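Plellis Project > Gallery > Hand-held collection

Collecting demonstrations outside the lab

Posted March 25, 2025 by Kenna Strachan

Plellis is a study of how far a robot can get on demonstrations recorded by people who are nowhere near a robot. A person holds a gripper in each hand and does a table task. Cameras on the two grippers and one on the head record it. Later the recordings are turned into gripper paths and used to train a policy that runs on a two-arm station in our lab in Wokumdale. This page goes with the method note and covers the collection side, with a short account of the results at the end.

The grippers

Each gripper has two fingers, a camera looking out past them, and a square printed marker on the housing. The camera sees its own fingers at all times, and the finger opening is read from the video. We tried a separate opening sensor in the first version and dropped it. The cable snagged on sleeves and the readings drifted, and the video reading was as good once the fingers were dark enough to stand out from a wood or white table.

The markers serve a different purpose. When one gripper comes into the view of the other gripper's camera, or of the head camera, its marker gives the distance and angle between the two devices directly. For tasks where one hand holds and the other pulls or places, this relative pose matters more than where either hand is in the room.

The sessions

Most of our sessions were held in ordinary offices with people walking and working in the background. We did not screen off the collection area or ask anyone to move. A policy trained only on a bare bench tends to pick up on the bench, and the first Plellis policy did exactly that: it stopped working when somebody put a chair in view.

The operator picks an object from the task set and goes through the motion at normal speed. Soft and crumpled objects are in the set on purpose. They have no fixed shape to grasp, and a small change in finger opening shows up clearly in how they hold or slip.
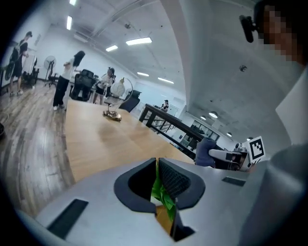 One demonstration lasts up to 30 seconds. The operator closes both grippers fully at the start and again at the end, and those two closings are what the software uses to cut a long recording into pieces. Nothing is pressed and nobody sits at a keyboard. Operators learn this quickly, though in early sessions many forgot the second closing, and we had to cut those recordings by hand.

Before the first demonstration the operator walks once along the work surface with both grippers held out. This gives the tracking software a map of the place. Long plain walls and glass are the usual trouble. Ceiling lights and beams are good features to track against, and we ask operators to tilt the grippers up for a moment during the walk.

Faces in the video are pixelated before the recordings are shared inside the project.

From video to robot paths

Processing is done overnight with Sovora, our own set of scripts. It lines up the three video streams, recovers the path of each gripper, reads the finger opening, and checks whether the robot arms could follow the path at all. People reach across themselves, twist their wrists further than the arms can, and move faster than the arms can. Any demonstration with a path outside the limits is rejected whole. We tried trimming them, and the trimmed ones made the policy hesitate in the middle of a grasp.

Out of 900 recorded demonstrations, 281 were rejected. Lost tracking was the most common cause, followed by wrist angles the arms could not reach. Bad lighting caused very few rejections, which surprised us after the trouble we had gone to in December to write down light readings for every session. We no longer take them.

Results so far

The policy was tested on pick, hand over and place, with 20 trials for each object. Rigid objects gave no serious difficulty. With soft objects the pick was reliable and the handover was the weak point: the receiving gripper often closed before it had enough material between its fingers. Adding the relative pose from the markers as an input improved this more than adding demonstrations did.

We also trained a version without the head camera. It did nearly as well on picking and clearly worse on placing. Our reading is that the gripper cameras lose sight of the target spot when the object is large or hangs down in front of them, and the head view fills in. We have not tested other explanations yet.

Known limits

All operators so far have been project members or people they work with, and they know what the robot is going to do with the data. The task set is small. The rejection check is written for one pair of arms, and a lab with different arms would have to run it again from the raw recordings, which we keep for that reason.

The method note, the marker print sheets and the task list are on the project's download page. Questions about the processing scripts can go to Kenna Strachan.

Back to gallery index
Next: The two-arm station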